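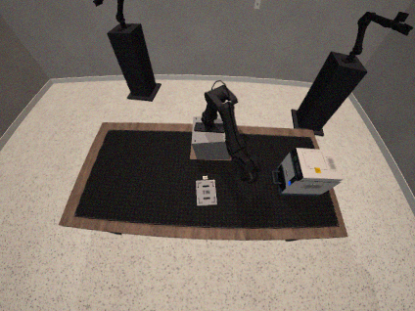 Sunday, late afternoon

Reran the Jusis tumor-matching model on the Burnham set. Vendor sheet claims it agrees with the board on 70 percent of cases. I get 60, and that's after dropping the charts with no sequencing report. Leave those in and it's worse.

Kadri Vasiliauskas thinks the gap is coding drift in the older pathology notes. Maybe. I pulled 20 of the misses and read them by hand, and the notes looked fine to me. The model kept suggesting trials that had already closed.

Wuven export still mangles the staging field. Fixed with the usual script, don't trust the preview.

To do: ask Jacquet which version of the trial list they froze. Rerun with seed 2. No slides until then, whatever the steering group wants.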